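4. Planning and arm assignment on the kitchen table

The tests in this section use the tabletop setup from Section 3, with two arms over one table and a set of household objects that stays the same across trials. The planner receives a short written request and returns a list of actions, each bound to one arm.
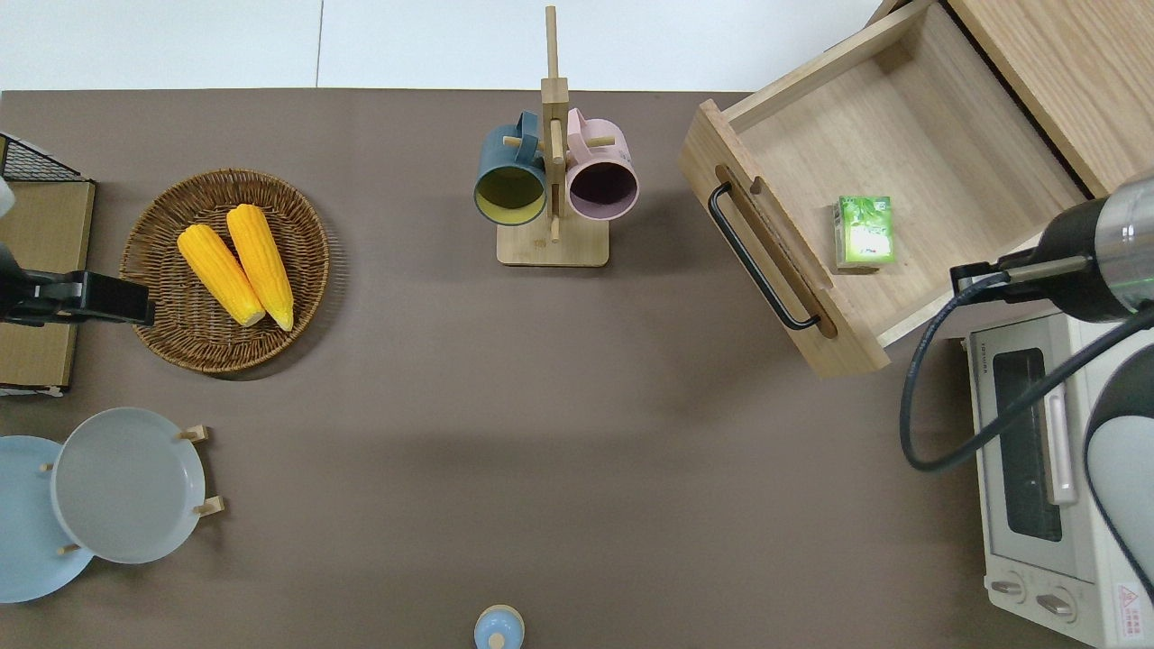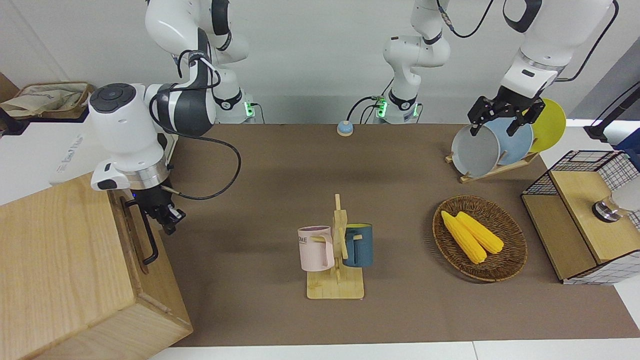 Figure 3. The kitchen table in a downward view (first) and from a fixed viewpoint (second). The mug tree, the corn basket and the plates in the rack appear in both. In the second, the left arm's gripper is on the rim of the grey plate.

Larness, May

4.1 Scene state

Javix keeps one record per object. A record holds a class label, a pose, a support relation (on, in or hanging from) and a confidence value. The head view and the fixed view are processed separately and then merged. When both views report the same object, the pose from the view with the higher confidence is kept and the other is stored as a check. We tried averaging the two poses in an early version. It gave poor results for thin objects standing on edge, where a small error in angle moves the grasp point off the rim.

Support relations matter more than we expected. A mug on a peg and a mug on the table have the same label and nearly the same shape, but they need different approach directions. For a hanging mug, the planner first has to lift along the peg before moving away from the post. The relation is therefore written into the action and passed down to the motion layer, which picks the matching approach template.

Containers are treated as both objects and places. An open drawer adds a place to the record, and closing it removes that place and hides its contents from the planner until it is opened again.

4.2 Assigning an arm

Each action is scored for both arms. The score adds a reach term, a wrist angle term and a penalty for crossing the midline of the table while the other arm is moving. The weights were set by hand on 13 development requests and were not changed afterward. If the two scores are close, the arm that is already nearer to the object is used.

The two arms share one timeline. An arm that is waiting holds its last pose unless that pose blocks the planned path of the other arm, in which case it backs off to a parking pose on its own side. Lui, the motion layer, checks the swept volume of both arms before each segment and may refuse a segment. A refusal goes back to the planner with the name of the nearest object, and the planner either swaps the arm or changes the order.

4.3 Grasping plates in a rack

Plates in the dish rack were the hardest case for perception. The plates overlap in most views, and the front plate hides much of the one behind it. We fit a circle to the visible part of each rim and then search along that arc for a point with enough room for both fingers. Points near the rack bars are dropped. The gripper closes at low force and the arm lifts straight up before any sideways motion.

4.4 Results

We replanned each of 21 requests under several object layouts. With support relations in the record, the planner produced a valid action list in 95 percent of the runs. Most of the invalid lists named a place that did not exist, usually a drawer that had been closed earlier in the same request. Planning stopped after 3000 expanded nodes, a limit reached only when both arms were needed in the same corner of the table.

The Kudham baseline uses the same motion layer but assigns arms by table side alone. It handled requests that stayed on one side and had trouble with those that moved an object across the midline, where it often asked an arm to place at the end of its reach. Grasp failures are reported separately in Section 5, as they do not depend on the planner.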